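Topics: Color, Home, Small Habits

1/ I want to write a few posts about choosing paint colors for a small apartment. I am not a designer. I painted 5 rooms in two years, and three of them I painted twice.

2/ My first mistake was in February. I chose a gray from a paper card in the shop, under the shop lamps. At home, on the north wall, it became blue. My wife asked politely if we live in a dentist's office now.

3/ So, first advice: never trust the small card. Buy the sample pot, paint a big piece of cardboard, and move it around the room for several days. Look at it in the morning and also with the evening lamp on.

4/ Second advice I received from Edivaldo Brito, who painted houses for a living before he retired to our building. He told me to look at the floor first. A red wood floor sends its color up the wall, and a white wall above it will look a little pink. He was right about our hallway.

5/ Many people are afraid of putting two strong colors together, for example a blue-green and a purple. I was afraid too. But they can be good neighbors if one is calmer than the other and there is plenty of white near them.

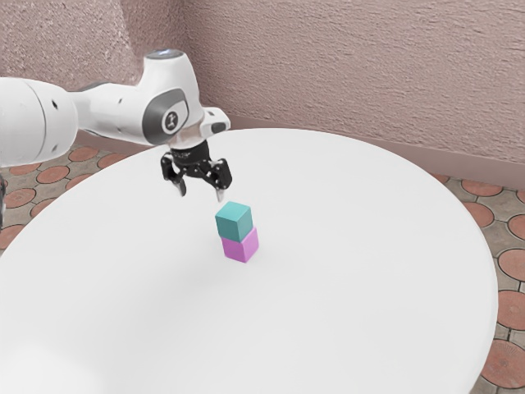

Hodham, 11th July

6/ Look how one color is really several. The top of the teal cube is almost pale turquoise and its left side is much deeper. The purple one has a dark side and a pinkish side. Your walls will do the same. The wall with the window in it usually looks darker than the wall opposite.

7/ For the bedroom we finally took a green from Kesen. I paid 70 for the big can and I still have a third of it in the cupboard. The cheaper one from Hoven covered badly for me and needed three coats. Maybe I had the wrong roller, I can't say for sure.

8/ Naveed Lodhi asked me yesterday if the ceiling must always be white. No, it must not (I mean: it is not necessary). In a low room I like the ceiling in the wall color, mixed with a lot of white. The line between them becomes soft and the room feels taller.

9/ Please write the color code on the lid AND on a piece of tape inside the closet. My lid from the kitchen color is rusted and I cannot read the number anymore. Now I have a small scratch near the fridge which I hide with a calendar.

10/ Next I will try the bathroom. I am between a warm sand and a very dark green, and the family is divided. If you have painted a bathroom without a window, please tell me which finish you used.

We use cookies to remember your settings and to measure visits. Accept all | Manage choices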